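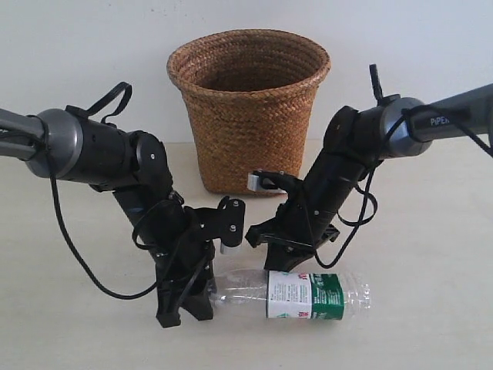
Bottle and basket, two-arm setup, July.

Hi Unai Urquijo and everyone at Fesetti who reads these,

July was a good month, mostly! I'll start with the part you always ask me about on the phone, which is whether the arms can tidy a table yet. My answer has moved from "no" to "sort of, if you're patient and you don't mind a bottle on the floor once in a while."

We're up to 3,101 recorded runs on the tidying tasks. The target in the grant was 2,000 by the end of summer, so I'm pleased with that, though I'd trade a fair chunk of them for cleaner ones. A lot of the early spring runs have the arms waiting on each other like two people at a doorway, and I don't want the model learning manners from those.

The bottle task is the one I've spent the most time on. A water bottle lies on the table, a basket stands behind it, and the job is to get the one into the other. My niece can do this while watching TV. For the arms it's a lot – the plastic is clear, so the vision side loses the outline against a pale table, and a bottle on its side likes to roll when you touch it anywhere but the middle. Then it has to clear a rim that's higher than you'd think.

I ran 100 trials with the new policy, nobody touching the controls, and 29 of them ended with the bottle in the basket and the basket still standing. I know that looks low on paper. The old policy (the one we got from Barroso) never managed it without help, so I'm happy, and I've put every failure in the shared sheet with a note. Most are bad grasps near the neck. A few are plain collisions between the two arms, and those scare me more because of the repair bill.

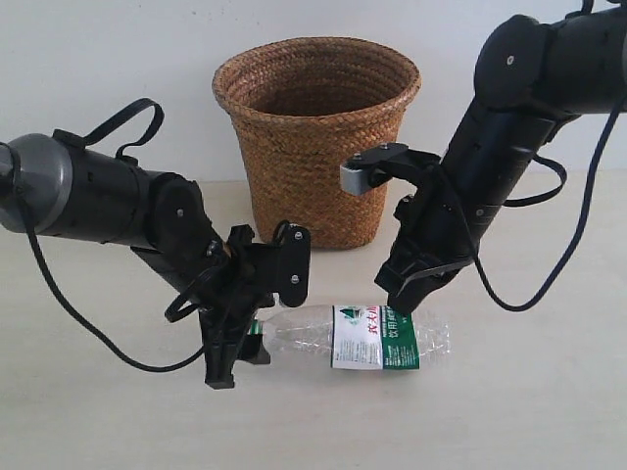 Bottle task again, with the left gripper down at the neck and the right one just over the label.

Splitting the work between two arms is still the open question. Drumaseo wants us to drop to one arm for the shop version, to save money, and for restocking light stuff I think they may be right. For homes I'd keep both. Folding a towel or opening a jar with one hand is miserable, ask anyone who's had a wrist in a cast.

Money is fine. I underspent on travel and overspent on gripper pads, and I'd like to move the difference across if you're OK with it.

Next up is Flakenix, our mixed-table test, with cups, sponges and whatever else I find in the kitchen drawer. I also want to try soft baskets that sag when you bump them. Could you let me know about the pads before I place the next order?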